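Neues aus dem Weinbau — 2018-06-08

Mastar pflanzt weitere Parzelle mit pilzwiderstandsfähigen Sorten

Das Weingut Mastar hat die Pflanzarbeiten am Osthang abgeschlossen. Auf der Parzelle, die bis zum vorletzten Herbst mit alten Müller-Thurgau-Reben bestockt war, stehen jetzt 1000 neue Stöcke, überwiegend Souvignier gris und Muscaris, dazu einige Reihen Cabernet blanc. Der Boden hatte ein Jahr Pause und war in dieser Zeit mit einer Mischung aus Luzerne, Phacelia und Ölrettich begrünt.

Die Wahl fiel aus zwei Gründen auf diese Sorten. In feuchten Jahren musste am Osthang oft gegen Peronospora gespritzt werden, und das obere Drittel ist so steil, dass der Schlepper nach Regen tagelang nicht hineinfahren kann. Mit den neuen Reben rechnet der Betrieb mit deutlich weniger Durchfahrten. Ganz ohne Pflanzenschutz wird es auch hier nicht gehen, einige Behandlungen rund um die Blüte bleiben im Plan.

Gepflanzt wurde mit der Maschine, nur die kurzen Reihen an der Trockenmauer kamen von Hand in den Boden. Die Stöcke sind auf eine mittelstark wachsende Unterlage veredelt, weil der Hang im Sommer schnell austrocknet. Der Drahtrahmen folgt im Winter. Bis dahin bekommt jeder Stock einen Pflanzstab und eine Schutzhülle gegen Wildverbiss. Wer am Wirtschaftsweg entlanggeht, sollte Hunde bitte an der Leine führen — die Hüllen sitzen locker und fallen leicht um.

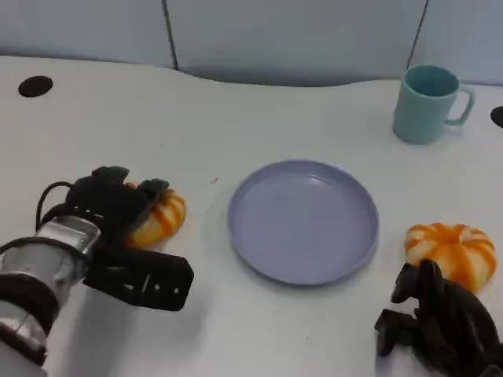
Helle Tischplatte mit Becher in mattem Türkis.

Eine Ernte gibt es von der neuen Fläche frühestens im dritten Jahr. Für den Ausbau ist noch nichts entschieden. Im Gespräch sind ein Teil im Edelstahl und ein Teil im gebrauchten Holzfass, die Muscaris-Trauben eventuell für einen Perlwein. Als Anhaltspunkt dient der Souvignier gris vom Nachbargut Ganis, der seit mehreren Jahren trocken ausgebaut wird und vom letzten Jahrgang 670 Flaschen brachte. Er ist dort zurzeit noch erhältlich.

In den älteren Lagen läuft inzwischen die Laubarbeit. Die Blüte ist beim Riesling in den unteren Reihen fast durch, weiter oben steht sie noch aus. Die Traubenzone wird vorerst nur auf der Schattenseite entblättert, damit die Beeren bei starker Sonne keinen Schaden nehmen. Die Begrünung wird in jeder zweiten Gasse gewalzt, die übrigen Gassen bleiben bis zum Abblühen stehen.

Im Juli bietet Mastar einen Rundgang durch die neue Parzelle an, mit anschließender Probe im Hof. Ausgeschenkt werden Weine von Mastar, Ganis und dem Weingut Eze, das mit pilzwiderstandsfähigen Rotweinsorten arbeitet. Der Rundgang ist auf 30 Personen begrenzt, die Teilnahme kostet 20 Euro einschließlich Wasser und Brot. Anmeldungen nimmt das Hofbüro telefonisch oder per E-Mail entgegen, der genaue Termin steht im nächsten Rundbrief. Festes Schuhwerk ist nötig, der Weg am Osthang ist nicht befestigt. Bei Gewitter entfällt der Rundgang, die Probe findet dann in der Kelterhalle statt.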